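Table runner or bare wood for a dining table?

Loncombe Home Forum > Dining rooms

somside_tess
October 27, 2024
We have a light wood table and I can't decide whether to keep a cloth on it. At the moment it has a white one with a black and grey grid and a fringe, laid so that part of the wood still shows. The plant lives on it in a white ribbed pot. My husband wants the lot off and the wood oiled. 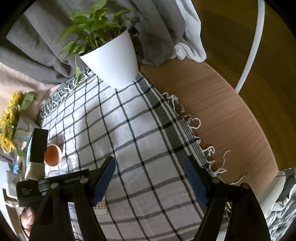 Reply 1
pichler70
Keep it. The grid goes well with the white pot and you still get to see the grain. I'd put a saucer under the plant though. I ruined a table with a pot that sweated through the cloth.

Reply 2
Zekent
I'm with the husband. Fringe collects crumbs and gets tugged by children. Ours lasted a month before the tassels went grey.

Reply 3
pichler70
Depends how you wash it. Mine goes in at 30 in a pillowcase and comes out fine. Comb the fringe while it's damp.

Reply 4
Theresia Thaler
Is the plant a pothos? If so it will trail over everything by spring and you'll be moving it anyway. Try a shelf.

Reply 5
somside_tess
I think so, it came without a label. No shelf near the window, so it stays on the table for now. Will get a saucer.

Reply 6
Zekent
Cork mat under the saucer as well. And do a test patch with the oil first, somewhere underneath.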